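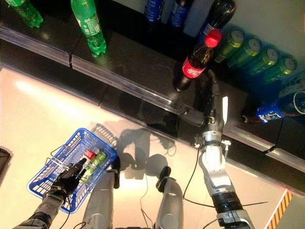
Bottled drinks on a black shop shelf.

I'd arranged to meet Heather Gillies at four, and I was late, and she had already ordered me a scone. "You looked like a scone person in your emails," she said, which I've decided to take as a compliment.

Heather has kept the village shop in Broslow going for 38 years (she started at nineteen, and yes, she knows that tells you how old she is!). I wanted to ask her about the early days, but she was far keener to talk about her customers, so off we went.

"People think they come in for milk," she told me. "Well, they do come in for milk. But Mrs Tennant comes in for milk and forty minutes, and the milk's the quick bit."

Did she ever get fed up with that? She pulled a face. "Of course I did. When my two were small I'd be stood there nodding with one ear on the pram in the back. I must have been awful company. They kept coming, though."

The shop was a butcher's before she had it, and for the first winter she couldn't get the place warm. She wore two jumpers and a pair of her dad's fishing socks, and did the accounts in bed because it was the only place her fingers worked. "I cried over a delivery of tinned peas once," she said. "They'd sent me enough for the army. We had pea soup until Easter and I still can't look at it."

I asked what sells now that didn't then, and she laughed so loudly that the couple by the window turned round. "Hummus! I ordered it once for a lady who was renting the mill house and my mother thought it was for grouting. Now if I run out by Sunday lunchtime I hear about it all week." Fizzy drinks have never stopped selling, she says, and neither have birthday cards, though she's much fussier about the cards. She won't stock rude ones. "I've got to hand them over and look the person in the eye."

We got on to the big supermarket out on the Grandent road, as I knew we would. I'd expected her to be cross about it, but she shops there herself. "I get my cat litter there. It's cheaper than I can buy it in for, so what am I supposed to do, drag it home out of principle?" What does bother her is the bus, which used to stop outside her door and now goes round the other way. She's written four letters so far. She recited most of the last one to me from memory, and it was a good letter.

And retirement? She buttered the second half of my scone, which I hadn't offered her, and thought about it. "My daughter wants me to go in August. I said which August?"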